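Zarkwood Serial -- Continuity Check Before Posting
Chapter 22, second draft
Checked in October against the series notes and the town map

Marks used: OK, FIX (must change before posting), NOTE (author's choice)

1. Time and weather

1.1 Chapter opens within an hour of the end of the last one -- OK
1.2 Time of day stays consistent -- FIX
The bus leaves Tudlow at dusk, and two pages later the sun is in the driver's eyes. Move the departure to late afternoon or cut the glare. Cutting is easier. The glare does nothing in the scene apart from giving him a reason to squint.
1.3 Season matches earlier chapters -- OK
1.4 Snow on the ground at the quarry -- NOTE
It was raining there in the last chapter. A cold night would cover it, but one sentence would help.

2. Places

2.1 Road names match the map -- OK
2.2 Travel times -- FIX
Tudlow to Redberg takes most of a day everywhere else in the series. Here they get there before supper with a stop for gas. Readers caught this in the first arc and they will catch it again.
2.3 Rooms in the Redberg house -- OK
The stairs are on the left now. The notes had them on both sides at different points, and I have changed the notes to match this draft.
2.4 Door to the pump room opens inward -- FIX
The whole escape depends on her bracing it shut with the bench from inside the room. It opened outward in the chapter where they found it.

3. Objects carried or used

3.1 Flashlight -- OK
Batteries die at the right point.
3.2 The key -- FIX
She hands it over at the bus station, then has it in her coat at the gate. If there is a second key, it needs to be planted.
3.3 Locker number -- FIX
Given as 709 in the first scene and as 58 in the last one. The series notes say 709.
3.4 Kitchen scene, things on the counter -- NOTE
The kettle is picked up twice and never put down. Not a serious problem, but it reads oddly because she is also holding the letter with both hands.

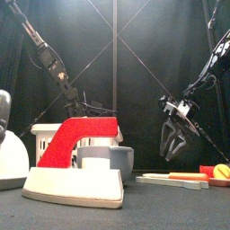
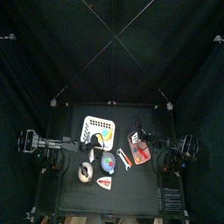 4. People

4.1 Who knows what -- FIX
The younger brother mentions the Triệu before anyone has told him about it. He was asleep in the truck during that talk. Either wake him up or give the line to his sister.
4.2 Injuries -- OK
Left wrist is still bandaged. He drives with it, which seems hard on a gravel road, but he complains about it and that is enough.
4.3 Names and spellings -- FIX
Triệu is missing its marks in 4 places, all in the engine room scene. Probably typed on a different keyboard.
4.4 Speech -- NOTE
The captain says "folks" three times on one page. She has not used the word before.

5. The ship

5.1 Number of decks -- OK
5.2 Engine noise -- FIX
The Triệu is supposed to be silent when parked. It was a plot point when the sheriff walked right past it in the woods. In this draft it hums loud enough to wake the dog.
5.3 Hatch sequence -- OK
Outer, wait, inner. Written in the right order both times.
5.4 Lights -- NOTE
Blue on landing in earlier chapters, white here. I would go back to blue unless the change means something later.

6. Content and tags

6.1 Rating matches the chapter -- OK
6.2 Warning for the car crash -- FIX
Add one. It is short, but it is described closely, and the summary gives no hint of it.
6.3 Summary gives away the ending -- NOTE
The last sentence of the summary does. I would drop it.
6.4 Previous chapter linked -- OK

Result: hold for changes

Items 2.4, 3.2 and 4.1 need rewriting and should be read again before posting. The other FIX items are small edits and don't need to come back to me. For 2.4, the simplest repair may be to leave the door alone and have her tie the handle to the pipe, which is already in the room from the earlier visit.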